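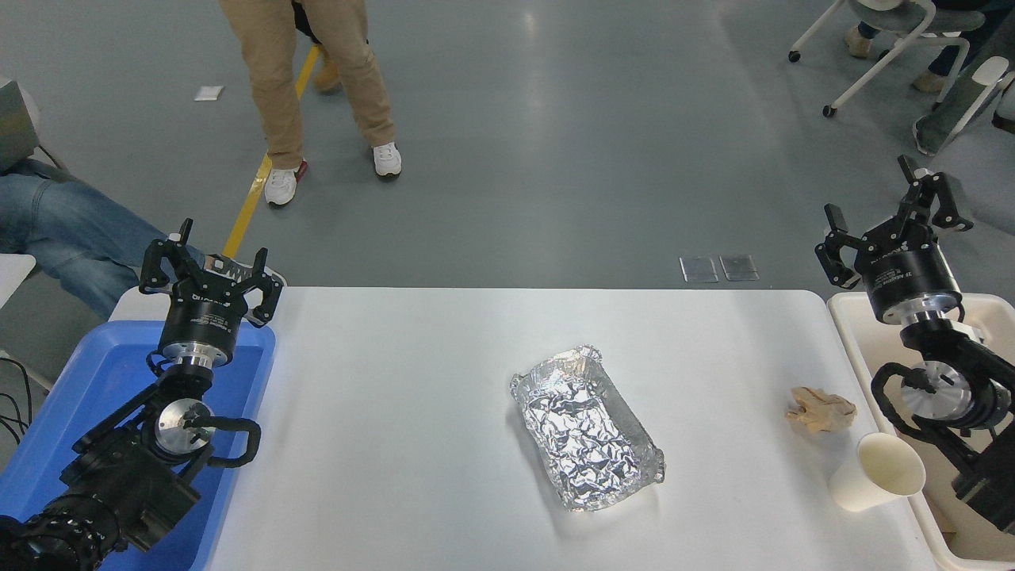
What kind of music does Futard play?

It is hip-hop at the bottom and soul on top, made by two rappers, one singer and a producer who also plays the bass on stage. They come from Anotstead, they have been together for seven years, and next month they put out their second album, "Kamolrat." I talked with the producer for a little more than one hour, by telephone, on a Sunday morning. He asked me to use only the name of the group in this article, because he thinks the group is more important than the members.

Home News Reviews Interviews Videos Contact

The first album had 16 songs. The new one has nine. I asked him why it is so much shorter, and he laughed before he answered.

"The first time, we were afraid," he said. "We thought, maybe we never get to make another record, so we put everything inside. Every verse, every joke between the songs. I listened to it again last winter and I was tired before the middle."

For "Kamolrat" they recorded much more than they used. The producer keeps all his beats on one hard drive, with a number for each, and when the work started the last number was 517. Most of these he made at night, and many are only a drum and two chords. The group sat together and listened to them in order, which took several evenings. If one of the rappers began to write on his phone, they kept the beat. If everybody was silent, they went to the next.

"It was painful for me," he told me. "You play something that you worked on for a week, and the guys are looking at the ceiling. And then comes a beat I made in ten minutes while my rice was cooking, and they are jumping on the sofa. So what can I say? That one is now the single." 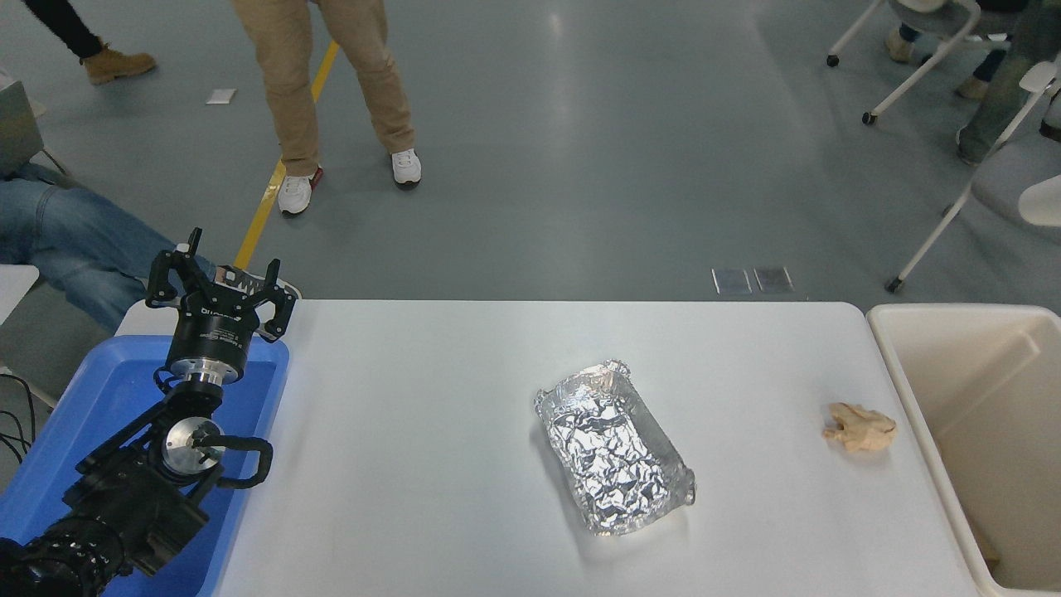 The single is called "Cloltard," and it has been on the radio in Anotstead since April. It begins with a piano which sounds like it was recorded in another room, and the singer comes in very late, almost after one minute. The label did not like this at first. They asked for a version where the chorus is at the beginning.

"We made that version," he said. "We are polite people. But when we played both of them for the label, one after the other, they also chose the long one. I think they needed to hear it loud."

I wanted to know also about the guest verses, because the first album had many of them and the new one has no guests at all. Some fans wrote online that there was a fight with other artists in the city. He says that this is not true.

"There was no fight. We still play football together. But I noticed that when people talked about our first album, they talked about who was on it. It was like having a birthday party and everybody remembers only the visitors. This time I want them to remember us."

The lyrics have changed too. On the older songs the rappers speak a lot about money they did not have yet and cars that they had only seen in the street. Now there is a song about waiting for the bus with a guitar case, and another one about a grandmother who calls during the sound check. My favorite is the last song, where the two rappers share each line, one taking the first half and the other finishing it. I asked if it was difficult to record.

"Very difficult! They stood at the same microphone, and each of them said the other was breathing too much. We did it maybe thirty times. What you hear on the album is the second take." 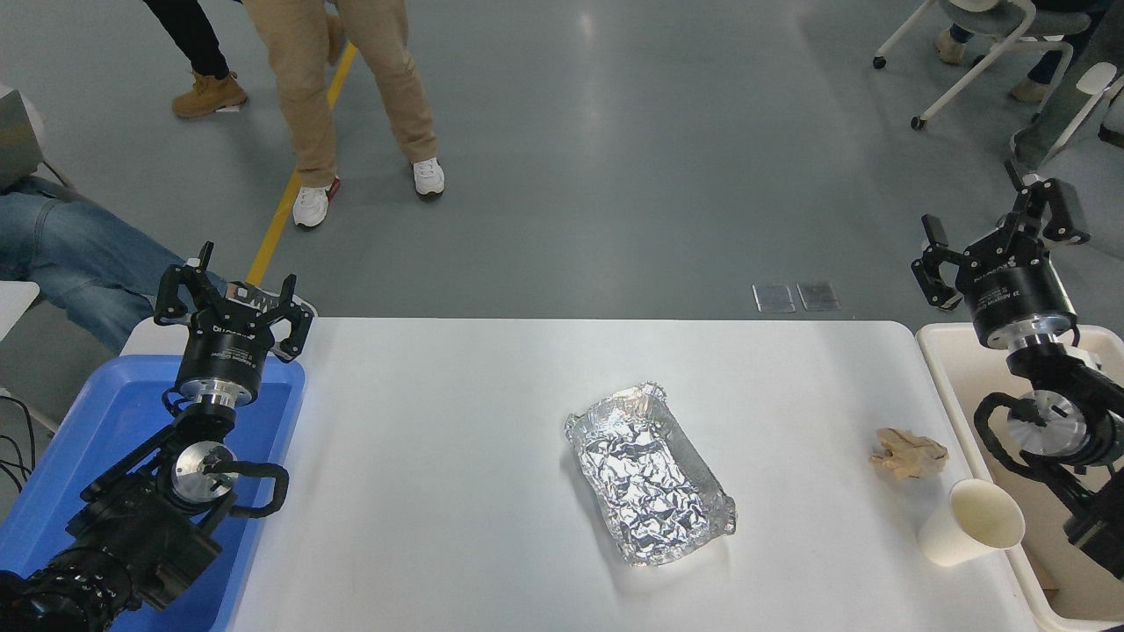
On stage the song will be even harder, he thinks, so they practice it at the start of each rehearsal, when the voices are fresh. The tour is small, only clubs, and the group will travel in one van. He will bring the bass and a sampler, and there will be a real drummer for the first time. The drummer is still learning the songs and complains that the drums on the album are not possible to play with two hands.

"He is right," the producer said. "I programmed them without thinking about hands. So we change some parts, and I like it better now than on the record, which is a little sad, because the record is already finished."

Before we stopped, I asked what he is listening to himself these days. He told me that while he is mixing he cannot listen to any rap, so for months it was only old dance music and the news. Now he is catching up. He has a list on the refrigerator, and his sister adds songs to it when she visits.

"Kamolrat" comes out next month, on vinyl and on the streaming services. The first concert is in Anotstead, and the doors open at 9 in the evening.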